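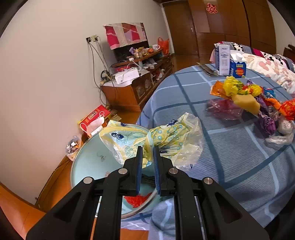 # Table day, Hiltlow apartment

Quick page, typing this between loads of laundry. It's the bedroom end of the Hiltlow place, the round table mostly, plus whatever got onto the table since the last time anyone saw the cloth. July, windows open, very sticky. Same deal as the other gallery pages – short notes, no order to speak of, I'll fix the spelling later (I won't).

For anyone new: the kitchen shelves are on the Sinelari page, the balcony boxes have their own page too. This one is table only. OK and a bit of the room.

**The pile**

Wrappers. So many wrappers. Yellow crinkly one on top, orange one off at the end, a purple one, a blue and white one, a red-orange patterned one trying to leave over on the right. Plus bags. A pinkish one you can see through, and a clear one all scrunched up. Snacks for one long movie night and then another long movie night, and then it's a pile and it has a shape and you start putting your cup down around it.

**Wrappers vs bags**

Flat things and crumpled things are different jobs. Flat ones stack, crumpled ones spring back open the second you let go. Twist the bags in the middle first, they stay down. The thin flowery one with the yellow and blue cartoon print is great for this, hardly any plastic to it. Would keep a bag like that if I didnt already have a drawer full.

Drawer full is a separate page. Maybe. Depends how brave I feel.

**The basin**

Pale blue-green, thin silver rim. Love this color next to the blue cloth. Red-orange scrap down in the bottom of it, which goes in with the rest. Rinse after. The basin is on every page of this site at this point, it just travels from room to room.

**Boxes at the back**

Tall white and blue one, and the small blue carton with the red circle label and the yellow band. Boxes stay until last. Check inside, shake, check again. I once flattened a box with the spare keys in it and had to cut it back open with bread scissors, so now everything gets shaken. Rule of the house.

There's a flat dark thing next to them too. Leaving that where it is, right on the edge, until the rest is clear. Then it gets a proper spot.

**Purple**

Purple packaging gets everywhere. One wrapper by itself never looks like much and then there's a strip of it here and another bit over there. Shiny, lilac and violet and a dark purple, white letters all folded in on themselves. Smooth it flat once to be sure it's empty. Crumbs in the crimped end every single time. Every time!

**The cloth**

Blue plaid. I get asked about this cloth more than anything else on the site, so, again: it's from the Pan Street market, a stall with cloth on rolls, they cut it while you wait. I bought it a bit too big on purpose. Navy lines, lighter blue lines, hides tea really well. Doesn't hide crumbs at all.

Care notes, copied over from the old page:

- shake it off the balcony, never in the room
- cold wash, by itself the first 2 times
- hang it straight from the machine, it creases if it sits
- iron only if people are coming over, and even then

It goes back on a bit crooked because round tables and square plaid don't get along. I used to fuss with the lines. Stopped fussing.
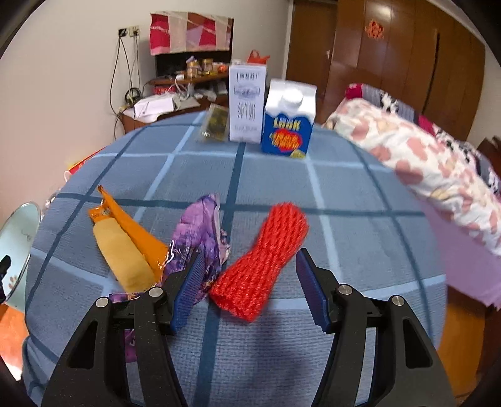 **Small stuff, sorted by hand**

Red knit goes back with the knits, no argument. Thick chunky ribs like rope, wider at both ends. That red on that blue is the best color thing in the whole apartment and it was sitting between snack wrappers. Shake it out, fold it once, done. Wool things and crumbs – no.

The beige-yellow one with the little orange end gets set aside too. Doesn't go in the trash just because it's next to the trash. This is how I lose things. Anything thick and solid gets picked up and looked at, anything crinkly can go.

Orange wrapper with the pointy end: out.

**How I do it now**

Used to do the whole table in one sweep, arm across, everything into a bag, sort it later. Sorting later is how a measuring tape ended up in the recycling downstairs. So now it's slow-ish:

1. crinkly stuff off first, straight in the bag
2. see-through bags next, twisted
3. anything soft onto the bed
4. boxes, after the shake
5. cloth off, shaken, back on

Takes one album, start to finish, if I don't stop to play 2048 on my phone. I stopped to play 2048 on my phone. Two albums.

**The bed end**

Pink hearts on cream, that's the quilt, and the cow print pillow, black and white. People either love the cow pillow or they want to talk to me about it. Bit of magenta in there too. None of it matches the plaid and I've decided that's fine, everything in a small room is going to end up next to everything else. The bed is the staging area on table day, so it gets made first. Badly, but made.

**Wardrobe**

Tall, wooden, panel doors. Nurnavwood, secondhand, came up the stairs in 4 pieces with a lot of bad language. The red double happiness is still up on it. Not taking it down. It was going to be up for a month and then it just looked right there, the red against the wood, and now the room looks undressed if you imagine it gone.

Somebody wrote in asking how to keep paper ones from curling at the corners. Tiny dab of glue stick, press with a book, don't use tape, tape takes the finish off when you peel it. Learned on the old wardrobe.

**Floor**

Glossy wood, gorgeous in the evening light, shows every sock print. Sweep AFTER the table. I've swept before the table so many times. Crumbs go down, you sweep again, you say things. The stretch by the door is the worst for dust, no idea why, the door is nearly always shut.

**Leftover questions from the last page**

Is the table the folding one? No, folding one is in the kitchen, it wobbles and I'm keeping it anyway.

Do I sell the baskets from the Sinelari page? No, sorry. They're just baskets.

What do I wipe the table with? Warm water, one drop of dish soap, wrung out hard. Cloth comes off first obviously. Then dry it straight after or the cloth goes down damp and you smell it for days.

Why round? Fits more chairs. Also I walked into the corners of the square one for years.

**Still to do**

- find a lidded bin that fits by the table, small, not ugly
- second cloth for wash days, green maybe??
- snacks live in the kitchen from now on (said this last summer also)
- hook for the bag of bags
- relabel the Sinelari shelf pages, half the links go to the wrong shelf

Wardrobe insides next, probably, if the weather cools off enough to have all the winter coats out on the bed. If not then it's the shoe rack. Laundry just beeped, gotta go hang the sheets.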